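Panneau mural Flanport, finition brun foncé
Réf. 627 – Collection Valdovinos

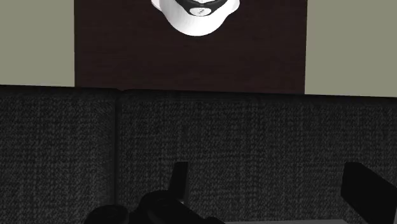 Un mur blanc, c'est très bien quand on vient d'emménager. Au bout de trois ans, cela commence à ressembler à une décision. Le Flanport s'adresse à ceux qui repoussent les travaux depuis le dernier dégât des eaux et qui voudraient que le salon ait l'air terminé avant la visite des beaux-parents.

Panneau en bois brun foncé, veinage horizontal, vernis de protection. Épaisseur 22 mm, largeur 300 mm, pose bord à bord sur rails Prodar (vendus séparément, comme tout ce qui est indispensable).

Le dessin est d'Abundio Chávez, qui a refusé la version chêne clair à deux reprises. Nous la proposerons donc en février, sous un autre nom.

Pose : deux personnes, un niveau à bulle et une certaine patience conjugale. Sur placo, prévoir des chevilles adaptées. Les vis fournies conviennent au béton et à la brique – pas au papier peint, malgré plusieurs tentatives signalées au service après-vente.

Entretien : chiffon sec. Le nettoyant Bovstead est toléré sur le vernis, une fois par mois au maximum.

Livraison au pied de l'immeuble. Les étages restent à votre charge, ascenseur ou non.

Panneaux en stock : 2 447
Retour accepté si le film de protection est intact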